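カテゴリ:助成事業報告 > 地域産業・技能継承
2019年1月21日 Civine地域工房支援室

Tenell地区 家具修理技能継承事業 中間報告書

本報告書は、助成をいただいております標記事業について、昨年4月の開始から現在までの進捗をご報告するものです。

1 事業の経過

Tenell地区では椅子張りおよび木部補修を手がける工房の廃業が続き、修理の受け皿が不足しておりました。当支援室は旧Coltik倉庫の一階を研修場として借り受け、座面の張り替え、ほぞの締め直し、塗装の補修を三本の柱とする講座を開設いたしました。

受講の申込みは50名を数え、面談のうえ29名を受け入れております。受講者の多くは仕事を持つ方であるため、講座は夜間と土曜日に分けて実施し、欠席分は翌月の同じ課程に振り替えられるようにいたしました。途中で辞退された方は7名で、主な理由は転居と勤務時間の変更です。

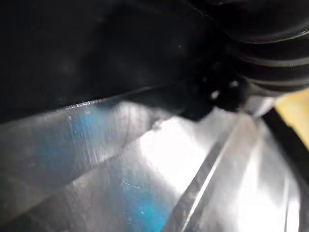
2 修理品の受入れ

研修用の教材には、地区内の家庭および集会所から寄せられた椅子を用いております。受入れ総数は200脚となり、当初の計画を上回りました。内訳では食卓用の椅子が最も多く、次いで集会所の折りたたみ椅子、学習用の回転椅子の順です。

受付時には持ち主から使用年数と不具合の箇所を聞き取り、修理票に記入しています。修理票の様式は秋に一度改め、過去の修理歴を書く欄を設けました。以前に接着剤で固定された箇所は分解に時間を要し、見積りの誤差の主な原因となっていたためです。

座面材の調達では遅れが生じました。Salian織布に発注した張り地の納品が予定より後ろにずれ、十一月の張り替え課程を木部補修に差し替えております。張り替え課程は十二月に実施済みで、全体の日程に影響は残っておりません。

3 経費の執行状況

講師謝金および会場費は計画どおりに執行しております。材料費は受入れ数の増加に伴い不足が見込まれるため、広報費からの流用について別紙の変更承認申請書を提出いたしました。広報は回覧板と店頭の掲示を中心に行っており、減額による支障はないものと考えております。

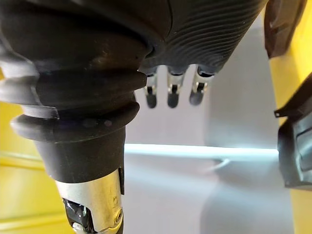 写真2 黒い蛇腹状のカバーと銀色の金属製継手

4 課題と今後の予定

修理の仕上がりについて、持ち主への聞き取りを始めました。座り心地には概ね良い評価をいただく一方、塗装の色合わせには厳しいご意見もあります。次の課程では色見本の作成に一回分を充てることとし、講師との調整を進めております。

修了者の受入れ先となる工房の確保も引き続きの課題です。現在、近隣の工房に短期の実習をお願いしており、条件の整ったところから覚書を交わす予定です。

引渡し前の椅子の保管場所が手狭になっている点につきましては、一階奥の使用範囲を広げるよう貸主と協議中です。協議の結果は次回の報告書に記載いたします。

タグ:中間報告/椅子修理/技能継承/助成金

コメント(3件)

匿名
母の食卓椅子を直していただきました。ぐらつきがなくなって助かっています。色は少し濃いかな。

近所の者
来年度の募集はいつ頃でしょうか。平日の昼間の講座があれば参加したいです。

元家具屋
古い膠の継ぎ目は無理に抜かず、湯と蒸気でゆっくりやると傷みが少ないですよ。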